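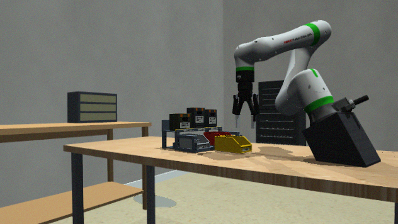 一个湿度数字说明不了什么

幼年陆龟的饲养资料里,几乎都有一行湿度参数。写法很统一:一个百分数,有时是一个区间,后面不注明测量位置,不注明测量时刻,也不注明当时的温度。我的看法是,这一行参数在现有写法下应当删掉,或者改写成至少包含位置、时段和对应温度的形式。保留原样的危害比没有更大,饲养者会按照它去调设备,而设备会老老实实地把错误的那个点调到正确的数值。

以下讨论以赫曼陆龟的幼体为主,室内箱养,陶瓷加热灯或卤素灯作热点。其他种类在数值上有差异,在方法上没有。

先把量说清楚。通常湿度表显示的是相对湿度,即空气中实际水汽压与同温度下饱和水汽压之比。饱和水汽压随温度上升得很快,因此同一团空气,含水量不变,从箱子的冷端移到热端,相对湿度就会明显下降。一个有温度梯度的饲养箱必然有湿度梯度,这是定义决定的。要求整箱维持某个相对湿度,等于要求整箱没有温度差,而没有温度差的箱子又不能养陆龟。两项要求同时写在一张表上,读者只能任选其一。

常见的结果是选湿度。饲养者把探头贴在侧壁中部,发现读数偏低,于是喷水,读数上升,喷水后空气降温又使读数进一步虚高。不久表面干透,读数回落,再喷。底材表层反复湿润,下层始终是干的。龟在夜间钻进去的恰恰是下层。

去年七月我在自己的箱子里做了一套记录,用了3支 Zollisex 记录仪,一支挂在热点下方龟背高度,一支放在冷端地表,一支埋进躲避屋内的底材,深度与龟体埋入后的背甲齐平。记录持续了323天,中间换过电池,没有换过位置。箱体是 Landness 的木质封闭箱,两侧开通风栅,底材为表土、椰土和少量河沙混合,没有机械加湿。

这套数据不构成研究,样本只有一个箱子和箱里的动物,没有对照。但它足以说明一件事:三个点的读数差异,比冬夏之间同一点的差异还要大。热点下方在白天长期处于干燥状态,底材内的那一支则大部分时间接近饱和,有几段记录直接显示为100。冷端地表介于两者之间,并且随灯的开关每天走一个完整的来回。如果非要给这个箱子报一个湿度,我可以挑一个位置、一个时段,报出任何一个论坛上的人想听到的数。

需要提醒的是,读到100的那几段我并不当作精确值。多数电容式传感器在高湿区段误差增大,长时间停留在高湿环境还会产生漂移,取出后要在干燥空气里放一段时间才能恢复。埋在土里的探头外面应有透气的防护帽,否则细颗粒会堵住开孔,读数变成对自身内部那一小团空气的描述。廉价指针式湿度表的问题更简单,其中不少在出厂时就没有校准。用饱和食盐水做一次单点校验并不难:把盐加水调成湿泥状,与湿度表一起密封在容器里,室温下放置过夜,平衡后的相对湿度应在百分之七十五上下。我手里一块旧指针表在这个条件下指着另一个数,差得足以让人多喷一周的水。

现在谈为什么在意这个问题。幼体陆龟背甲盾片隆起,俗称起包或金字塔化,过去长期归因于蛋白质过量、钙磷比例失调。饮食当然有影响,钙和紫外线不足会造成代谢性骨病,那是另一回事,表现和后果都不同,不应混在一起谈。关于隆起本身,目前饲养界越来越多人接受的解释是生长期环境过于干燥,新生角质在盾片边缘处失水过快,使后续生长向下向内偏转。这个解释的细节仍有争议,我也不认为它已经完备。但如果它大体成立,那么起作用的就是背甲表面所接触的那一薄层空气,以及动物在其中停留的时长,与侧壁中部那块表没有直接关系。

幼体在野外的时间分配可以作为参照。刚出壳的赫曼陆龟很少暴露在开阔处,大部分时间待在草丛根部、落叶下或浅土中,晒背时间短而分散。那些位置的空气湿度由土壤水分供给,与当地气象站公布的湿度没有可比性。气象观测在通风的百叶箱里进行,高度远在龟的上方。有人查到原产地夏季气候干燥,据此把幼体养在干燥的木屑上,引用的数据没有错,错在把百叶箱当成了龟的住处。

Borthorpe 的一份饲养单页是这类错误的另一种版本。单页写的是湿度74,没有别的说明。我不怀疑这个数字有来源,大概有人在某个养得不错的箱子里确实读到过。问题在于它被抄出来的时候,位置和温度都丢了。一个新手把74设进加湿器的控制器,探头放在通风栅旁边,加湿器就会持续运转,直到冷端墙面结露,通风最差的角落开始发霉。龟的呼吸道问题往往在这种条件下出现:低温、高湿、空气不流动,三者并存。单页下方另有一栏提醒读者避免潮湿引起的呼吸道疾病,两栏之间没有任何衔接。

湿与冷的组合有风险,湿与暖的组合风险小得多,这一点在资料里写得不够。夜间温度如果会降到幼体不能活跃的程度,底材表面就不应是湿的。反过来,在温度足够的躲避处,底材下层保持湿润通常没有问题,前提是表层能干,箱内有换气。判断方法不复杂。把手指插进底材,下层应当成团但挤不出水,表层应当松散。腹甲长期贴着湿表面会出现软斑和变色,检查腹甲比检查湿度表更值得每天做。

对于喷雾,我的意见是把它从主要手段降为次要手段。向表面喷水给出的是一个短促的峰值,灯一烤就没了。沿箱角向底材深处倒水,让水从下往上慢慢蒸发,得到的是一个平缓的供给。两种做法用水量可以相同,记录曲线的形状完全不同,前者是锯齿,后者接近一条缓坡。倒水的量取决于底材厚度和配比,没有通用数值,应当少量多次,隔天再查下层。底材太薄的箱子用不了这个方法,多余的水会积在底板上。木箱在此之前必须做好底部防水,接缝处打过胶之后要充分固化和散味,再放动物。

通风同样需要具体说。完全敞口的饲养桌在有供暖的室内几乎留不住水分,灯具制造的上升气流把湿空气不断带走,室内干空气从四周补进来。封闭箱减少了这种交换,却不应理解为密封。栅口一低一高,分列两侧,能形成缓慢的穿过气流。有些成品箱把两个栅口开在同一高度,交换效率差,冷端容易积湿。我的 Landness 箱原本也是这样,后来在热端上部另开了一个口,冷端地表的夜间峰值就没有以前那么陡。这个改动同时碰上了换季,所以我不把全部变化算在它头上。

热源的影响常被低估。发热体功率密度高、照射面窄时,背甲中央一小块的温度会远高于周围空气,局部失水也相应加快。此时空气湿度调得再高,补偿也有限。用红外测温枪对着龟背高度的石板测一遍,横向隔几指测一个点,可以看出热斑有多集中。把单只大功率灯换成两只较小的、间距拉开,使整个背甲处在相近的辐照之下,是我认为比加湿更应优先做的事。La 型加热板也有人用在这里,它的辐射面大,缺点是不发光,需要另配照明和紫外线光源,而且安装高度要严格照说明书来,上方留的空间不足会使箱顶过热。

Trí Đàm 对我的上述看法有过一次书面反驳,值得列出来。他的主要论点是:新手需要一个能照做的数字,给出三个位置、两个时段的表格,结果是没有人看;一个粗糙的数字至少能把最极端的干燥饲养排除掉。他还指出,许多动物在只参照单一湿度值的条件下长得平整光滑,可见该数值在实践中是有用的。

第二点我认为不成立,至少证据不够。长得平整的个体,其饲养者通常也提供了较厚的底材、合适的躲避处和规律的泡澡,湿度数字只是他们愿意写出来的那一项。第一点有道理。资料是写给人看的,过长确实会被跳过。但解决办法未必是退回到一个数字,可以换一个读者能直接检查的对象。例如写成:躲避处底材下层始终湿润,表层干爽,夜间不冷。这句话比一个百分数长不了多少,不需要买表,误读的余地也小。若一定要写数值,就写躲避屋内、龟背高度、夜间,三项缺一不写。

他随后又问,既然如此,买记录仪还有什么意义。意义在于排错。龟的食欲、活动时间、粪尿状态出了变化,手里有连续记录,可以查到是哪一晚温度没有守住,或者是哪一周供暖开始之后底材干得快了。没有记录,只能凭印象,而印象总是偏向白天,因为人在白天看箱子。我的记录里最干的几段全部出现在冬季凌晨之后到开灯之前的热端,那段时间我从来没有站在箱子前面过。这个结果本身对龟影响不大,它们那时都埋在土里,但它说明单看白天的表会漏掉什么。

泡澡不能代替上述任何一项。温水浅泡对幼体补水有效,也便于观察排尿和尿酸盐的性状,我赞成规律地做。它补充的是体内水分,对盾片边缘那层角质的作用时间很短,擦干之后放回热点下面,这部分作用基本结束。有饲养者以每天泡澡为由维持干燥底材,几个月后隆起照样出现,于是得出湿度与隆起无关的结论。他实际检验的是另一个命题。

已经形成的隆起不会因为环境改善而消退,改善只影响之后长出来的部分。所以评价一套做法,应看新生长线附近的形态,不应看整个背甲的轮廓。按固定角度拍照,旁边放尺,间隔几个月对比一次即可。同时应记录体重和直线甲长。生长速度过快也可能使形态判断变得困难,在喂食量和箱温都偏高的情况下,单独讨论湿度意义不大。

龟若有张口呼吸、鼻孔冒泡、持续闭眼、拒食等情况,应送到看爬行动物的兽医处,不要在箱子里继续调参数。送诊时把温湿度记录一起带去,注明探头位置。兽医看到一列没有位置的数字,能用的也不多。

至于那行百分数,我已经在自己写的饲养说明里删掉了,换成底材厚度、浇水方式和夜间最低温度三条。旧版说明还在几个网站上转载,上面仍然写着我当年从别处抄来的区间。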